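4 Schmuckablage auf gedecktem Tisch einrichten

Dieser Abschnitt gilt für den runden Gästetisch im Ferienhaus Prornow und sinngemäß für jeden anderen Tisch mit Zierdecke. Wer seinen Schmuck abends in eine Schale wirft und morgens alles wiederfindet, kann zu Abschnitt 5 blättern. Die Erfahrung aus zwei Saisons spricht allerdings dagegen.

Stand: Oktober 2020. Text: Borghild Bråten, durchgesehen von Petrică Dumitrescu.

4.1 Was Sie brauchen

Eine Tischdecke, glatt aufliegend
Ein flaches Tablett mit erhöhtem Rand, innen einfarbig und hell
Einen Satinbeutel oder einen anderen weichen Beutel, der sich oben zudrehen lässt
Ein kleines Stoffetui für Stücke, die getrennt bleiben sollen
Ein fusselfreies Tuch

Im Handel werden Einsätze mit Fächern angeboten, unter anderem die Reihe Erimer. Wir haben sie ausprobiert und wieder weggestellt. Elf Fächer klingen nach Ordnung, doch ein Armband aus dicken Perlen passt in keines davon, und die losen Kleinteile sammeln sich zuverlässig in dem Fach, das am schlechtesten zu erreichen ist. Ein Tablett ohne Unterteilung reicht.

4.2 Decke auflegen

1. Tischplatte trocken abwischen. Krümel unter der Decke drücken sich durch und lassen das Tablett kippeln.

2. Decke mittig auflegen und vom Zentrum zum Rand hin glatt streichen. Bei Decken mit Randbordüre dient die Bordüre als Kontrolle: Sie muss überall gleich weit vom Tischrand verlaufen. Ganz genau wird es bei einem runden Tisch selten. Eine Abweichung von zwei Fingerbreit lassen wir durchgehen.

3. Mit der flachen Hand über das Muster fahren. Geprägte Ornamente tragen auf, und das Tablett sollte möglichst nicht mit einer Ecke auf einer hohen Stelle stehen.

Hinweis: Von rutschhemmenden Unterlagen unter der Decke raten wir ab. Sie werden gern empfohlen, auch vom Anbieter Mikuš, aber bei uns warf die Decke damit mehr Falten als vorher.

Achtung: Auf stark gemusterten Decken sind kleine Perlen schlecht zu sehen. Blüten, Schleifen und Pünktchen sind hübsch, zum Suchen aber eine Zumutung. Lose Teile gehören deshalb auf das Tablett, auch wenn es nur für einen Augenblick sein soll.

4.3 Tablett und Schmuck anordnen

4. Tablett in die Mitte stellen, eine Längsseite zum Sitzplatz. Es muss flach aufliegen. Wackelt es, um 90 Grad drehen und noch einmal prüfen.

5. Armbänder auf elastischer Schnur geschlossen und flach ablegen, am besten an einem Ende des Tabletts. Nicht aufeinanderlegen. Ob die Schnur davon tatsächlich länger hält, wie man überall liest, können wir nicht bestätigen — das Entwirren spart man sich jedenfalls.

6. Längere Perlenstränge einzeln in einem Bogen auslegen. Verschlüsse, soweit vorhanden, vorher schließen.

7. Kleine Perlen und Anhänger zunächst auf einem Haufen sammeln und erst danach sortieren. Sortieren nach Farbe sieht ordentlich aus, nützt aber wenig, wenn man später eine bestimmte Form sucht. Wir sortieren nach Größe. Wer Farben bevorzugt, soll es versuchen.

8. Das Stoffetui an eine Ecke des Tabletts legen. Es darf auf dem Rand aufliegen, solange es den Schmuck nicht verdeckt.

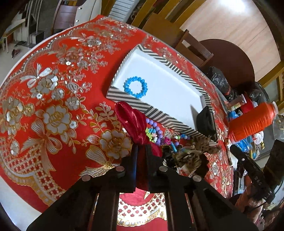 Abb. 4: Tisch mit Zackenrand-Tablett, blauem Perlenarmband, schwarzem Etui und rotem Satinbeutel. Der lila Strang und die bunten Kleinteile liegen noch auf der Decke.

4.4 Beutel füllen und verschließen

9. Beutel vor dem Befüllen wenden und ausschütteln. In den Nähten bleiben Perlen hängen.

10. Zuerst die schweren Stücke hineingeben, die leichten zuletzt. Den Beutel höchstens bis zur Hälfte füllen, sonst lässt er sich nicht zudrehen.

11. Den oberen Stoff raffen, zudrehen und zu einer Schlaufe legen. Zum Tragen am gerafften Teil fassen, zum Abstellen zusätzlich von unten stützen.

Achtung: Eine gedrehte Schlaufe ist kein Verschluss. Sie hält, solange der Beutel ruhig steht. Für die Reisetasche binden Sie bitte ein Band darum, auch wenn auf der Packung »selbstschließend« steht.

Achtung: Kleine Perlen und Plastikfiguren gehören nicht in die Reichweite von Kleinkindern. Sind Kinder im Haus, den Beutel in den oberen Schrank stellen und die Decke nach verstreuten Teilen absuchen.

4.5 Wenn etwas nicht klappt

Perlen rollen vom Tisch: Der Tisch steht schief. Das kommt auf dem alten Dielenboden vor. Einen Filzgleiter unter das kürzere Bein kleben.

Eine Perle fehlt: Decke an Ort und Stelle abtasten, erst dann anheben. Wer sie gleich ausschüttelt, sucht anschließend auf dem Boden weiter. Eine Taschenlampe, flach über den Stoff gehalten, hilft bei Glasperlen recht gut, bei matten kaum.

Satin zieht Fäden: Meist war ein Anhänger mit scharfer Öse im Beutel. Solche Stücke ins Etui legen. Die Ersatzbeutel von Risport sind etwas dichter gewebt, gegen Haken hilft das nach unserer Beobachtung auch nicht.

Bei einer großen Sammlung stößt das Verfahren an seine Grenze. Mit 400 losen Perlen haben wir es einmal versucht und nach der halben Strecke aufgegeben. Dafür sind Schraubgläser besser geeignet, siehe Abschnitt 6.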